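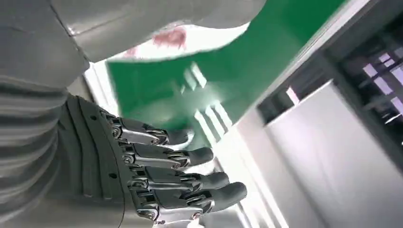

Chapter 4. Fan Days at the Theme Park

4.1 Why parks hold them

A theme park earns most of its money in summer. The weeks before summer are slow, and a fan event can fill them. In this chapter we study Grumier Park, which held its first Fan Days in June — with 35 stalls and one small parade.

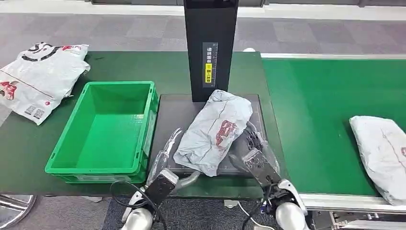

4.2 Who comes

Noemí Maldonado, the manager of the event, expected mostly families. She sold 1,000 early tickets, and many of the buyers were adults who came alone, already in costume.
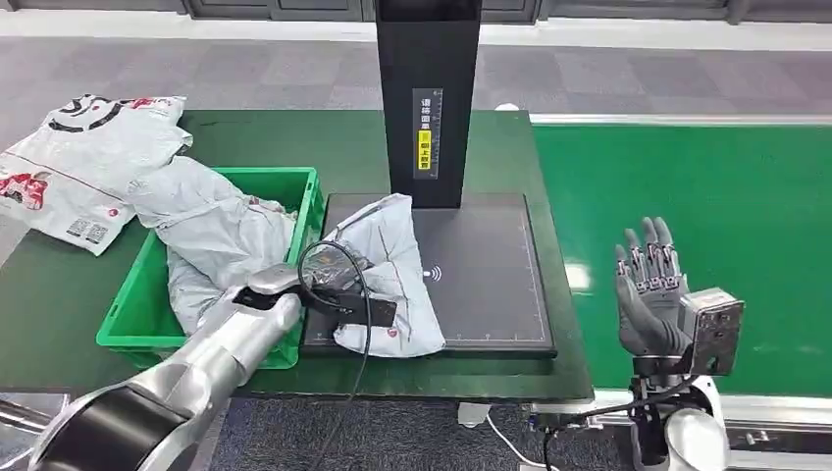
These visitors stay longer and spend more on souvenirs, but they ride less. The park must therefore plan its shops and its rest areas before it plans its rides.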